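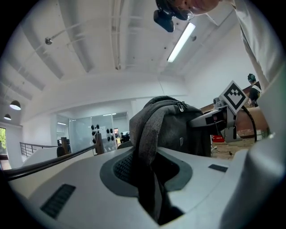 # clullbridge-recipes

Hi! You've found my typed-up version of the Clullbridge recipe cards, which is a pile of index cards that lived in a tin in Viola Testa's kitchen for longer than I've been alive. There are 441 of them in the folder, one plain text file each, plus a spreadsheet (`index.csv`) so you can sort by dish or by who wrote the card.

I started in February thinking it would take a couple of weekends. Ha. Viola's handwriting is fine, but Rosario Testa wrote in pencil, in a slant, on cards that had clearly been near a lot of butter, and I spent one whole evening deciding whether a word was "mace" or "more."

## What's in the folder

```
cards/ one .txt per card, named by card number
index.csv number, title, writer, type, guess
notes/ my longer notes on the confusing ones
menus/ 13 holiday menus that were folded in the back
```

The `guess` column matters! If it says `y`, there is at least one word on that card I wasn't sure about, and the word has a question mark in brackets after it, like `1 cup [dates?]`. Please don't strip those out if you reuse the files. Somebody already did that to an early copy and ended up with a very strange meatloaf.

## Who wrote what

Most of the cards are Viola's or Rosario's. Naledi Sithole wrote nearly all the pickles and the chutneys, and Olanrewaju Balogun wrote the stews plus a rice card that has been crossed out and rewritten four times (I typed up all four versions, they're in `notes/rice.txt`, and I like the second one best). Everything I couldn't match to a hand is marked `unknown`. If you grew up in Clullbridge or over in Altham and you recognize a card, tell me and I'll fix it.

## Things I changed and things I didn't

I left the spelling alone. "Brocolli" stays "brocolli." Same goes for measurements, so you'll meet a "teacup," a "good lump," and my favorite, "flour till it behaves." I have no idea how big the teacup was. I use mine and it comes out okay.

I did change a few things:

- Oven temperatures are all Fahrenheit now. The old number is kept on the line below in parentheses.
- Abbreviations are spelled out, except on the bread cards, where Rosario used "p." for both pinch and pint and I didn't trust myself.
- Phone numbers and street addresses are gone. People wrote those on the backs constantly.
- Two cards were really shopping lists. I kept them, type `list`, and they're sort of great.

## Using the index

It's an ordinary CSV and opens in anything. Types are `bread`, `cake`, `pickle`, `stew`, `side`, `sweet`, `drink`, `list` and `other`. Yes, there's some overlap between `cake` and `sweet`. Elisa Russo and I argued over the ginger squares and she won, so they're under `cake`.

Card numbers follow the order in the tin, which follows nothing. I thought about putting it all in alphabetical order, but the cards that got used together sit together (the brisket is right behind the horseradish, for instance) and I didn't want to lose that.

## Please don't

Use the canning cards as canning instructions. They're old, a few of them skip steps, and one just says "boil a while." Read them for the flavors, then go follow a current, tested recipe for the jar part.

## Known problems

- Card 88 is missing its bottom half. It stops at "then quickly add the."
- The Tarar plum cake shows up on two cards with very different amounts of sugar. Both are in there.
- Menus aren't linked to cards yet. I've done the first few by hand and it's slow going.
- "Udell sauce" gets called for all over the place and there's no card for it anywhere. Viola thinks it was a kind of brown gravy with vinegar. Naledi says absolutely no vinegar. If you have it written down, I would be so happy.

## Reusing this

The families are fine with anybody cooking from these, printing them or passing them around. Put the writer's name with the recipe if there is one. If you want to put them in something you sell, write to me first and I'll ask.

Corrections can go in as an issue, with the card number in the title please.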